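Brillville Council Motions, plain text set

Motions and replies from Brillville town council meetings, copied from the public minutes. The set holds 739 motions. Most concern parking, street trees, crossings and the Salldale Road bus stops.

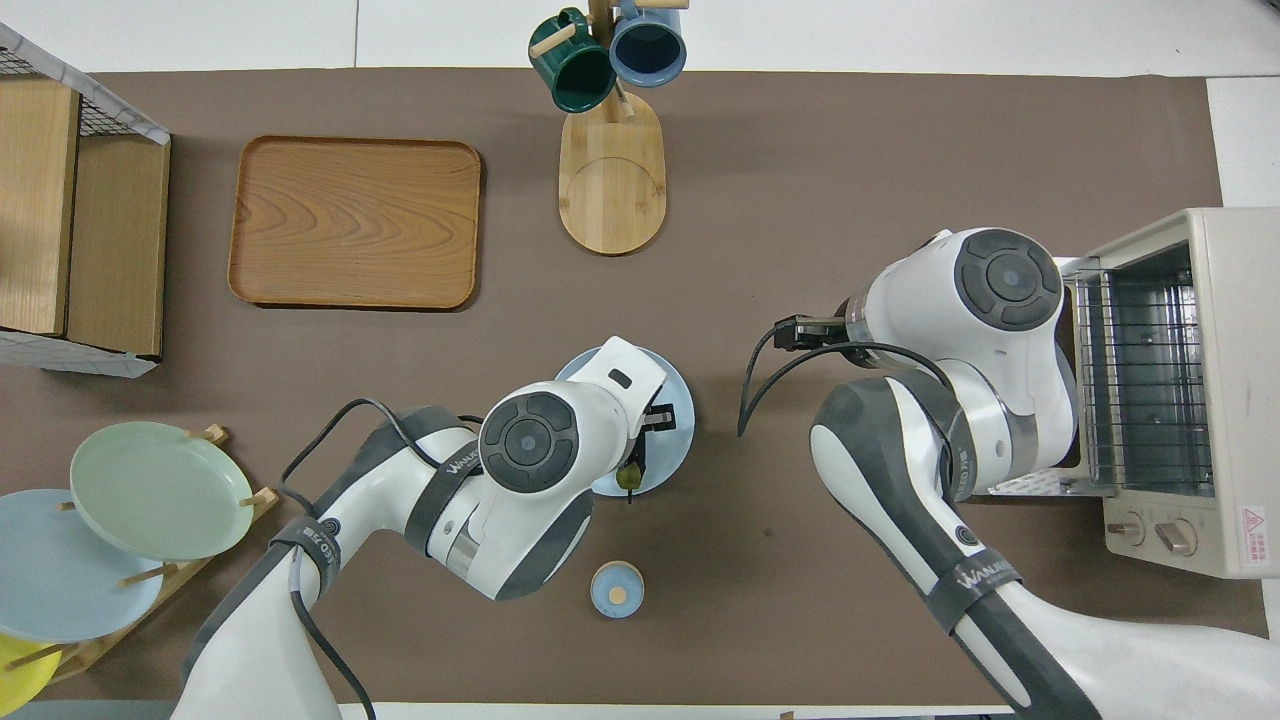 Each motion is one text file. The first line gives the ward, the second the mover, and the rest is the motion as read. Replies from council staff are in the replies folder under the same file number.

Known gaps

The August meeting has no minutes. In 59 files the vote was not recorded, and the vote line says "none". Ferkham ward was split in two, and older files keep the old name.
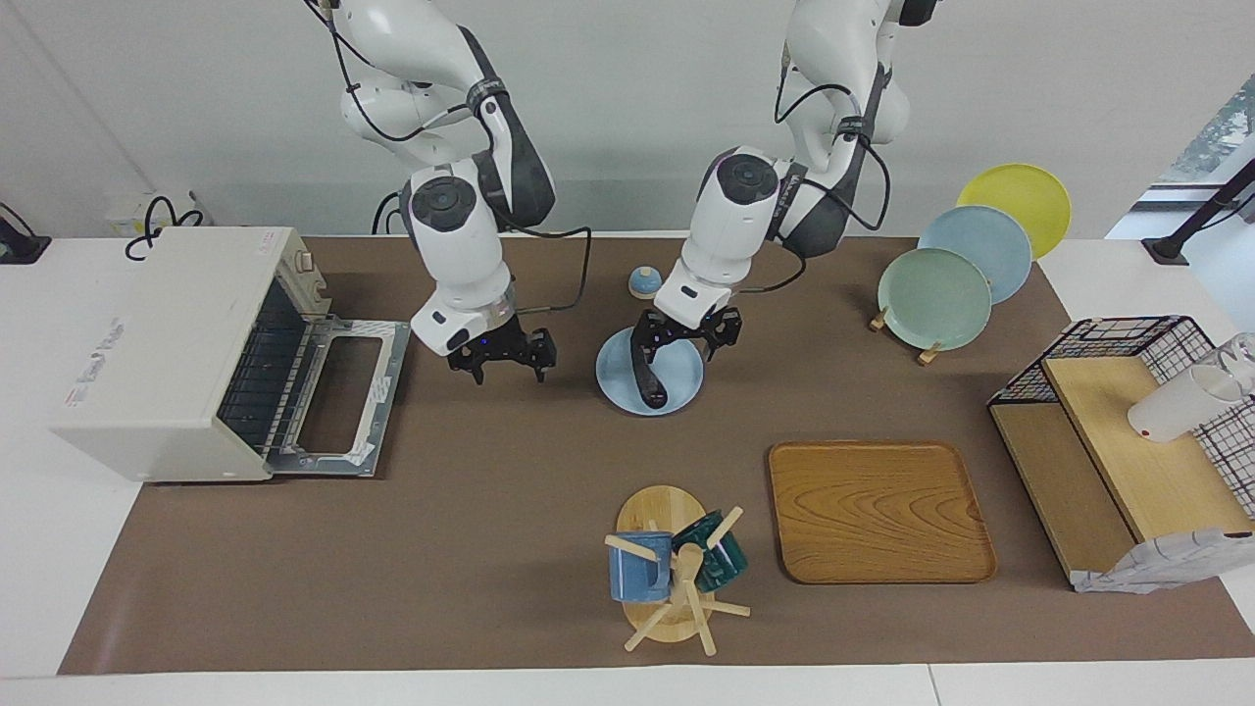
Scanned pages were retyped by hand, so spelling varies. Send corrections to Iman Ezzat with the file number.

Last updated 9 April 2026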